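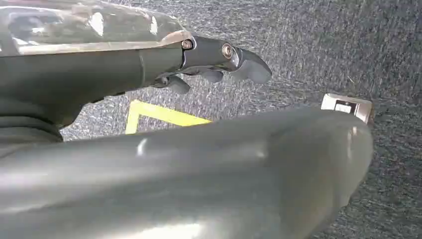

3 min read

I spent most of February moving eleven years of household records out of a bookkeeping program that no longer gets updates. The program is Plillbridge, version 4, and it still runs if you leave the machine off the network. I wanted the data in plain text files that I can read with anything.

Plillbridge exports in two formats. The first is a CSV with one row per transaction. It drops the memo field after 47 characters and drops split categories completely, so a grocery receipt with a birthday card on it comes out as groceries. The second is a "full archive," a single file with no documented structure. I used the archive.

The archive is text with fixed-width columns, once you strip the first 162 bytes. Dates are stored as a count of days from a starting point that I worked out by matching three known rent payments. Amounts are integers in cents. Negative amounts carry the minus sign at the end of the field, and my first parser read every expense as income. The totals that month were encouraging.

Accounts are the awkward part. Each transaction points to an account by number, and the numbers get reused when an account is closed. My old checking account at Desjardins and the savings account I opened four years later both show up as account 6. The only way to tell them apart is the close date in the account table, so the lookup has to take a number and a date together. I missed this at first and ended up with a savings account that paid for car repairs before it existed.

Mervin Charbonneau wrote a converter for the same format a while ago and was kind enough to send me his notes. His script assumes that accounts are never reused, and for his data that was true. His handling of splits is better than what I had. He reads the parent line, holds it, and writes nothing until the child lines add up to the parent amount. If they don't add up, he stops with the line number. I took that approach and kept my own account lookup.

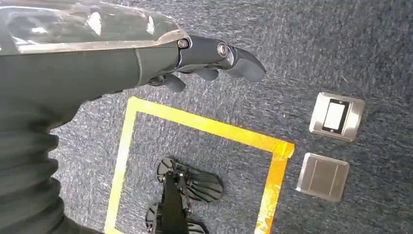
Arm and hand over the carpet.

With the splits working, I ran the full conversion and compared month-end balances against my paper statements. 89 months matched on the first run. The rest fell into two groups. Most were transfers between my own accounts, which Plillbridge stores twice, once on each side, with no shared ID. I match them on date and amount, and allow a gap of up to three days. The others were rows I had entered by hand and dated wrong, and those I fixed in the source before running it again.

For the output I looked at Kostimau and Wandisetti. Kostimau has better reports, but it wants to own the files and rewrites them on save, with the comments moved to the bottom. Wandisetti leaves the files alone and only reads them. Its reports are ugly - monospaced columns, no charts - and I have gotten used to them. One file per year, one folder for scanned receipts, and the whole thing is smaller than a single photo from my phone.

Two things are still open. Closed accounts with a leftover balance of a cent or two need an adjusting entry, and I haven't decided whether to date it at closing or at conversion. The other is the check number field, which sometimes holds a check number and sometimes holds whatever I felt like typing there. I have left it as a free text tag for now.

I'm keeping the old machine until tax season is over.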